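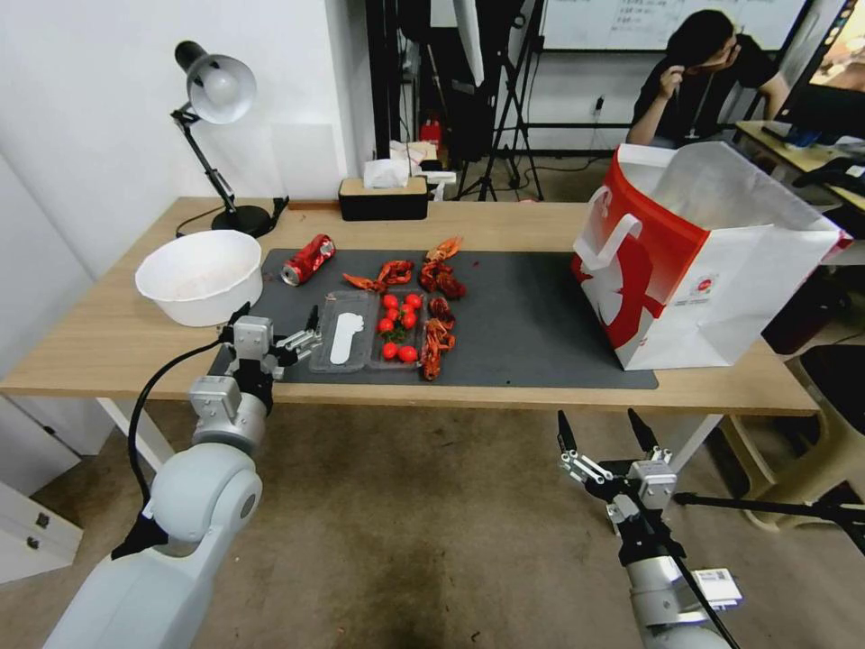
Reading time: 4 minutes

What is a ceasefire?

By Mikkel Lund

A ceasefire is an agreement to stop shooting. Two or more sides in a war promise that, from a certain time, their soldiers will not fire their weapons. The word is made from two parts, "cease," meaning stop, and "fire," meaning shoot.

A ceasefire does not end a war. A war ends when the sides sign a peace treaty, or when one side surrenders, or sometimes when the fighting fades out and is never started again. During a ceasefire the armies usually stay where they are, and they keep their weapons.

Other words you may hear

A truce is a short stop in the fighting. It may last a few hours, for example so that wounded people can be carried away. An armistice is a more formal agreement, written down and signed by army leaders or governments. People who write the news do not always use these words in the same way, so you may see the same agreement called by two names.

What is written in the agreement

Most ceasefire agreements are long documents with numbered sections. The first thing they give is a start time. It has to be exact, down to the minute, and it has to say which clock is meant, as the two sides may be in different time zones. The start is often set several hours after signing. Orders must travel from the leaders to the generals, then to the officers, then to every soldier at the front. A soldier in a trench with a broken radio will not know about the agreement until somebody reaches him.

The second thing is a line. When fighting stops, each army is standing somewhere, and the agreement draws a line on a map between them. It may follow a river or a road. Where there is nothing to follow, it is drawn from point to point, and each point is given as a pair of numbers called coordinates.
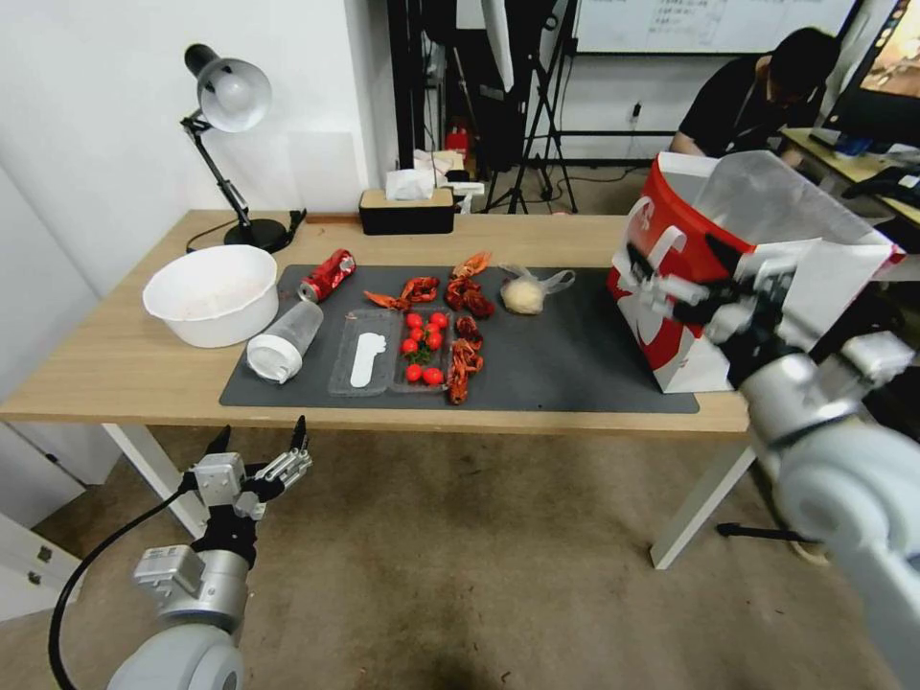

Map lines have a width. If a line is drawn with a thick pencil on a map of a large area, the pencil mark may cover a strip of real land wide enough to hold a farm. Both sides can then claim that the farm is theirs. For this reason the coordinates are normally treated as the official line, and the drawing only shows where it goes.

Many agreements also set up a buffer zone. A buffer zone is a strip of land on both sides of the line where soldiers and heavy weapons are not allowed. If the zone is 4 kilometers wide and the line runs down the middle, each army must move back two kilometers.

An old example

In January 1757 the towns of Surwood and Kadidau agreed to a truce over a bridge they had both been trying to hold. The agreement filled a single page. It said that no gun would be fired within sight of the bridge, and it gave no end date. The truce held for 41 days. It failed after an argument about what "within sight" meant, since the hills on the Kadidau side were much higher and a person standing there could see farther.

Modern agreements try to avoid words like that. They give distances in meters or kilometers, and they name the types of weapons that must be moved.

Who checks?

People called monitors or observers check that both sides do what they promised. They should not belong to either side. They drive along the line, visit army posts and write reports. They may also use cameras on poles, aircraft and pictures taken by satellites. On a line 311 kilometers long, they cannot be everywhere at the same time.

When something breaks the rules, it is called a violation. A violation can be one shot or a large attack. Observers record the time, the place, the direction the sound came from and the kind of weapon, if they can tell. They often cannot say who fired first.

One violation does not always end a ceasefire. Commanders on the two sides may have a telephone link, called a hotline, so that they can ask each other what happened before anyone shoots back.

Get our explainers by email once a month. Ask a parent or teacher to sign up for you. You can unsubscribe at any time.

What happens next

While the guns are quiet, trucks with food and medicine may be let through. Prisoners may be exchanged. Repair crews can work on water pipes and power lines. Families who left their homes sometimes go back, though they are usually told to wait until the ground has been checked for mines and unexploded shells.

The governments may use the time to talk about peace. These talks can take years, and the line on the map can stay in place the whole time.

Last updated 2026-03-30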